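About Proltdale Fire Safety Training

Proltdale Fire Safety Training teaches fire prevention, alarm response and evacuation procedure to employers, landlords and residential building staff. The company was started by Aniela Olszewski after 13 years as a fire inspector. Marianna Mazurek joined as technical director and is responsible for course content and instructor qualification.

Scope of work

We provide classroom instruction, on-site drills and written evacuation plans. We do not sell or service extinguishers, detectors or sprinkler equipment. Clients who need those services are asked to use a contractor licensed in their own state.

Courses are held at the Sobczak Building or at the client's address. The minimum class size is two. On-site drills can be run for buildings with up to 350 occupants per shift; larger sites are divided by floor or by stairwell and drilled separately.

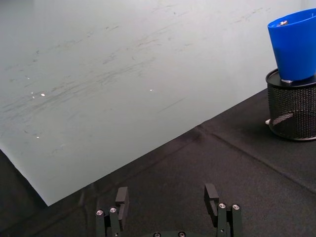
Pale sheet on a black fabric-covered tabletop.

Course structure

The basic course, Tanell, covers the fire classes, extinguisher selection, door control, alarm activation and what to tell the dispatcher. It ends with a written test and a practical check. A student who fails either part may repeat that part once at no charge.

The advanced course, Rarkus, is for floor wardens and building engineers. It covers stairwell assignment, assistance for people with limited mobility, reading an alarm panel, and handover to the first arriving fire officer. Tanell, or an equivalent course, is required for entry. Equivalence is decided by the technical director on the basis of the certificate and course outline.

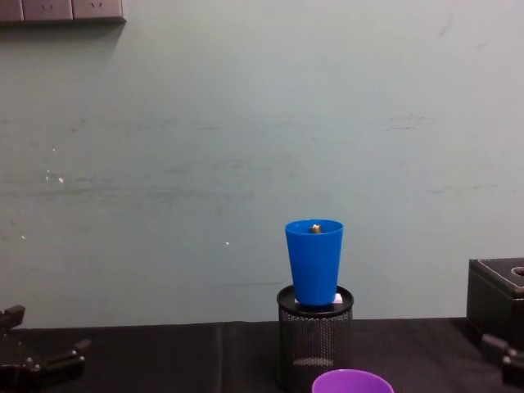
Black mesh cylinder on the table, with wall outlets behind.

Drill reports

After each on-site drill the client receives a report listing the time of alarm, the time the last occupant reached the assembly point, blocked or propped doors, and any areas where the alarm could not be heard. Reports are kept for two years and are released only to the client or, with written consent, to the client's insurer.
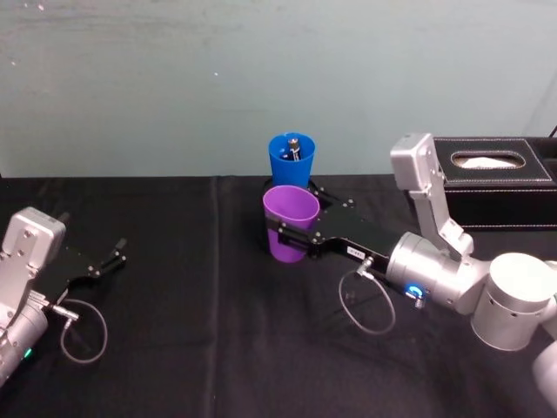
Drill times are reported as measured. We do not issue a pass or fail grade for a building, and a drill report does not replace an inspection by the local fire department.

Facilities and hours

The practical area measures 3000 square feet. Street parking is available on the north side of the building. The office is closed on Sunday. The full course calendar is revised each September, and dates may change before then if an instructor is unavailable.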